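How to Clean Out a Metal Catch-All Bin

Every workshop has one. Ours is a big gray metal thing with sloping sides, and for years it was where objects went when the person holding them got bored. Emptying it takes one evening in October and a mild tolerance for your own past decisions.

What you need: a second container, a stiff nylon brush, dish soap, a bucket of warm water, two old towels, and fine sandpaper in 2000 or 3000 grit if you are fussy about scratches. I am not, but I bought both.

Step 1. Put the bin on a bench at waist height. Doing this on the floor is how I learned the name of a physical therapist.

Step 2. Take things out one at a time. Tipping the whole bin over is faster for 21 seconds, after which you are on your knees looking under the bench. 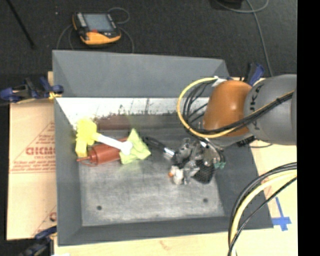 Step 3. Start with anything that could leak. Squeeze bottles with pointed nozzles should come out upright, with a finger over the tip. If the label is gone and you can't say what's inside, it goes with the household chemicals for proper disposal. Sniffing it is not a test.

Step 4. Pull out the cloths. Shake each one over the trash, and check the folds for screws. Anything oily gets laid flat outdoors to dry, well away from the house, because balled-up oily rags can catch fire on their own.

Step 5. Now the tools. Wipe handles with soapy water and metal parts with a barely damp cloth, then dry them right away. Toy tools can go in the sink. They will come out cleaner than the real ones, and probably see more use.

Step 6. Scrub the bin itself, working from the back wall down to the front edge. If yours has holes in the bottom, slide a towel underneath first. Brown stains along a seam may need a second pass with baking soda paste. Alois Stöckli, who had the bench before me at Larkstead, swore by vinegar, and left behind a bin that smelled like pickles.

Step 7. Dry everything, and put back only what you've touched since last winter. The rest needs a hook or a drawer, or a new owner.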